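Section 4. Planning and Budgeting for a Two-Arm Table Cell

Complete these steps before you request a quote from Tesar.

1. List the objects you will handle. Include a few small toys, a clear tub and a soft cloth in the first order.
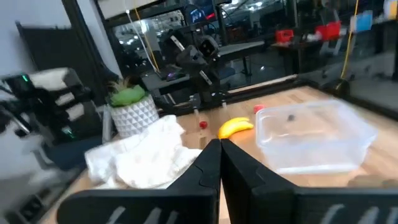
2. Price the grippers. Order one spare set of fingers per arm. Allow 11 working days for delivery.

Note: Rigid objects and fabric should be budgeted as separate tasks – fabric takes longer to set up.

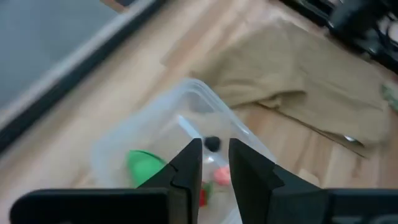
TABLE AND FRAME

3. Measure the floor. Leave space outside the frame for cables and a person.

4. Choose the table kit. Kit 621 includes the mounting plates for both arms. The Zuline kit does not.

Caution: Do not order arms until the frame size is confirmed. Returned arms carry a 20 percent fee. 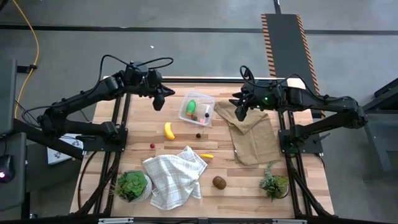
By Dorottya Major, Urquijo Equipment Planning

5. Set aside roughly $400 for props and replacements. Towels and paper bags wear out first.

6. Check the ceiling for lights and ducts before you price overhead cameras.

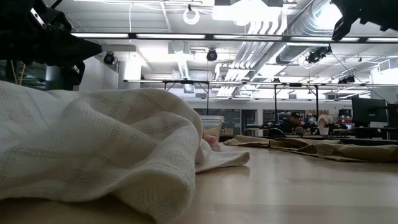 Can the second arm be bought later?
Order the frame for two arms from the start. The arm itself can wait until the next budget year.

Comments (2)

Bence Sárközi
Does the fee apply to opened boxes only?

dundness_shop
We forgot spare fingers and lost a week in May. Order them.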